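Re: [mudon-users] Planner picks a fine grasp, then changes its mind on the way down
From: Padmavathi Marar
Aug 31, 2025

On the mudon-users list, Florante Dagdag wrote:
> Hello all, we moved from the old Preltasen planner to Mudon in March and
> I am mostly very happy with it. One thing drives me up the wall. The arm
> comes down over the object, gets nearly there, and then the planner swaps
> to a different grasp candidate and the wrist swings round. It is worst
> with soft or layered things. I have set replan_hold to 8 and it made no
> difference that I can see. Is it the perception side or the planner?
> Florante

Dear Florante, and everyone else who wrote to me off-list about the same thing (please do write to the list, it saves me typing it all out again!),

I think it is a bit of both, and I'm sorry to say that part of it is our documentation. replan_hold counts planner cycles, and the page on our site still talks about it as though it were camera frames. Usha Devadiga spotted this ages ago and I promised to fix it, and then I went on leave, and you can guess the rest.

We have been working on bread and sandwiches this summer, so you have all my sympathy. Slices are dreadful for the segmenter. Stack them slightly askew and it sees all those crust edges as separate objects, each with its own list of candidates, and the scores sit so close together that the least flicker in the depth image puts a new one on top.

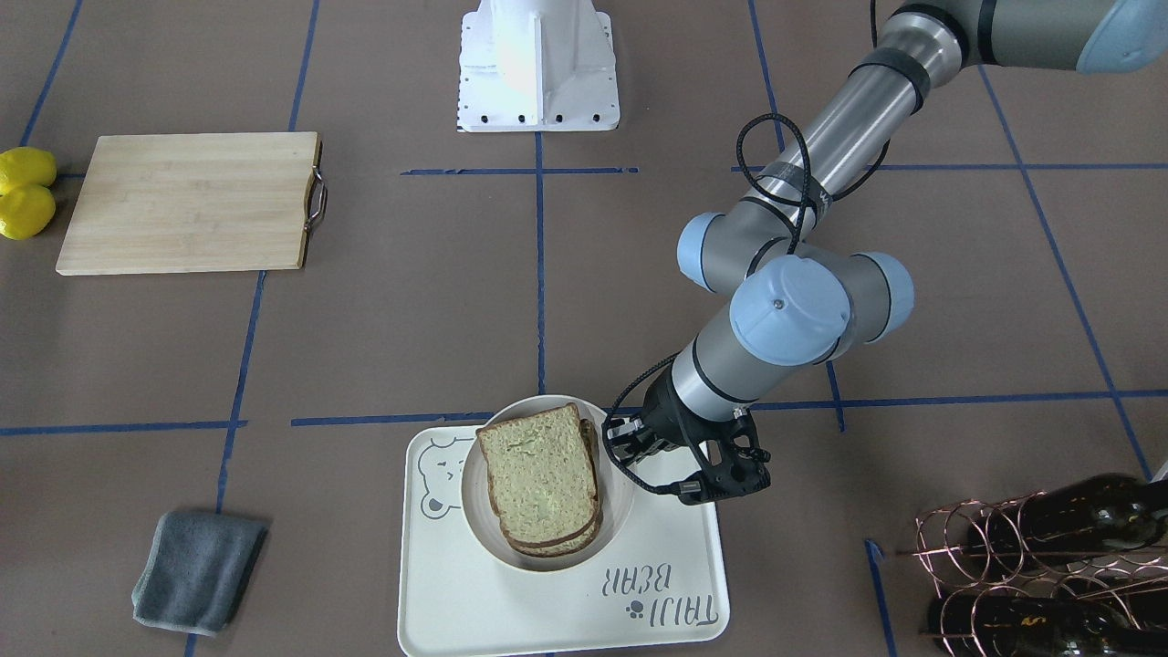 What helped us most was merging the segments before any grasps are scored at all. There is a flag for it, merge_layers, and it is off by default for reasons that made sense when Mudon only handled boxes. Turn it on, and then set replan_hold to something like 600 so that the choice stays put for the whole descent. I know that sounds enormous next to your 8, but remember it is cycles, and they go by very quickly.

The other thing to look at is the approach height. Our planner stops above the target and takes one last look before committing, and if the gripper is too low by then it hides most of what the camera wants to see. Miloslav Procházka raised ours by 3 centimetres and the swapping fell away a good deal, even with the old settings. I would try that first, as it costs you nothing but a slightly slower cycle.
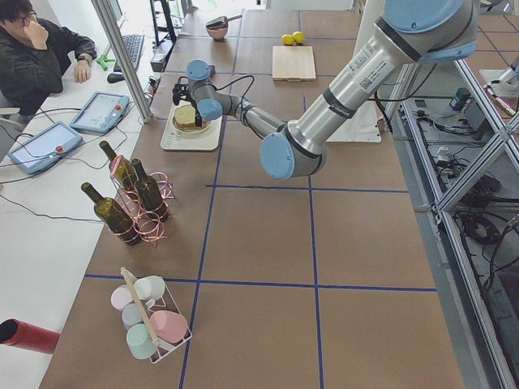
Gripper above the sandwich plate, on the worktable.

If you are still seeing it after all that, could you send me a log with the candidate scores switched on (verbosity 7, it will be a big file, sorry) and tell me whether you use the Virkex camera driver or your own? Usha Pillai has a half-finished patch that makes the planner stick with its choice unless the new one is better by a clear margin, and I'd love somebody outside our lab to try it on something floppy.

Warm wishes to all at your end,
Padmavathi

Filed under: planning, grasping, perception
3 replies in this thread
List help: write to the list owner | Back to top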